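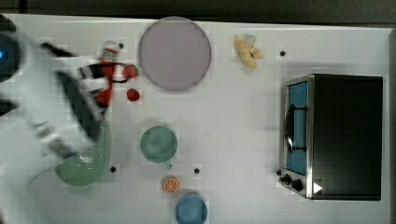

How long does it take before you can cook from a recipe in a foreign language?

For me it took two winters, and I still keep a dictionary on the shelf beside the salt.

I moved to Greltcombe when I was 46 years old, with a good certificate in English and a job where I write in English all day. I could explain a contract. I could complain politely to a bank. Then I bought a cookbook in a second-hand shop, opened it to a potato soup, and in the first paragraph there were five words I had never met. Simmer was one. Scant was another. "A scant cup." I thought for some days that this was a type of cup and I looked for it in stores.

At school we learned the kitchen in one lesson. I remember the page very well: fork, knife, spoon, plate, glass, refrigerator. That was the kitchen. After it came the bathroom, also six words, and then we went on to the conditional and never came back. I don't blame my teacher, she had an examination to prepare us for and the examination did not ask about soup.

My trouble begins with the verbs. In my language we have one verb for cooking in water and one verb for cooking in fat, and for the rest you use your eyes. English has boil, simmer, poach, blanch, scald, steep, and my cookbook uses all of them as if every baby knows the difference. Also fold. I knew fold from shirts and letters. When I read "fold in the egg whites" I sat down at the table and thought about it for a long time. Then I stirred them, and the cake came out flat as a book.

Stir, whisk, beat, whip, cream. To cream is a verb! You can cream butter, and there is no cream in it. 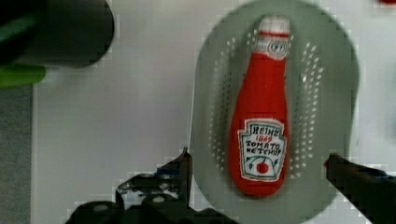 Ketchup, a word I never had to look up in any country.

The nouns are easier, but they have their own tricks. My big enemy was the colander. I owned one, I used it almost every day, and for the first year I called it "the bowl with holes" and people understood me. So I had no reason to learn the word. I think this is a real danger for those of us who learn a language late. We become very good at going around the hole in the road and we never fill it. I can describe anything. A ladle was "the deep spoon for soup," a lid was "the hat of the pot," and my colleagues found this charming, so they did not correct me. I would like to ask all native speakers here: please correct us. Smile if you want, but say the word after.

The person who did correct me was Finlay Forsyth, who lived in the apartment under mine. He had cooked for a school for many years and he did not have patience for my hats and deep spoons. When I asked to borrow the flat thing for turning fish, he stood in the door and waited. I said flat thing again. He said, "Spatula," and he did not give it to me before I said it too. I was a bit offended that evening. Later I went down on purpose to borrow things.

From him I learned that spatula is one word for several objects. The one with slots, that you put under an egg, is a spatula. The soft one for cleaning batter from a bowl is also a spatula. He said some people call the first one a turner, but that I should not worry about those people. In my language these two things have two names and nobody could confuse them, so sometimes we are the precise ones. I wrote this in my notebook with some pride.
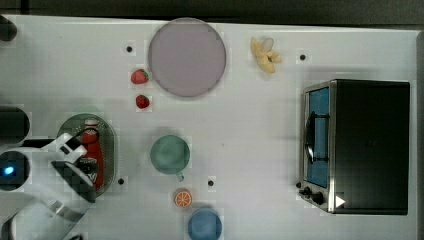 The notebook deserves a few words. I tried first with an app, it was called Tralleo, and it wanted to teach me the names of animals. I now know badger and heron, and I'm happy to know them, but they do not help me on a normal evening. So I took an old school notebook and made my own system. I read one recipe in the morning with my coffee, the whole text, also the small introduction where the author talks about her aunt. I marked what I did not know. In the worst recipe, a fish pie, I marked up to 22 words. Then I tried to guess them from the others, and only after that I opened the dictionary. In the evening I cooked it. A word that I had in my hands at seven o'clock I still had the next morning. The words I only read were gone by lunch.

I did this on most days from December until the spring, and after it I was not afraid of the book anymore. I don't say I was a good cook.

What I would do differently: I would speak more. Reading a recipe is silent, and I had a lot of words in my head that had never been in my mouth. When I moved to Orkley I said "leek" in the market in such a way that the man asked me where it was leaking. For sieve I had invented my own sound completely, it rhymed with leave. It rhymes with give. There is no way to see this from outside. Now I read the recipe out loud, also when I'm alone, and Mrs. Mendoza next door believes I have many guests.

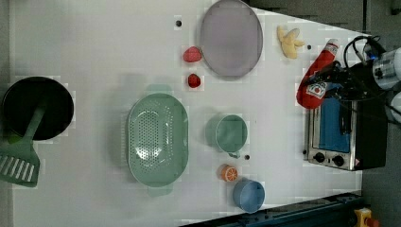
A few words that I still confuse after all this time, maybe it helps somebody:

Pan and pot. I was told that a pan has one long handle and a pot has two small ones, and this works until somebody says saucepan.

Stove, oven, range, cooktop, burner. I say stove for everything and so far the food does not mind.

Grill and broil. In my cookbook, broil means the heat comes from the top. I learned it with a cold piece of chicken, waiting for heat from the wrong side.

Dice, chop, mince. They go from big to small, except chop, which can be any size the cook likes.

Pinch and dash. A pinch is dry and a dash is often wet — but I have also seen a dash of pepper, and I have no explanation.

If you have a word that gave you trouble, in English or in any other language, please write it in the comments. I answer slowly but I read all of them. Next time I want to write about knitting patterns, where I understand even less. I have the wool already and I have read as far as "cast on."

Posted 02/02/2023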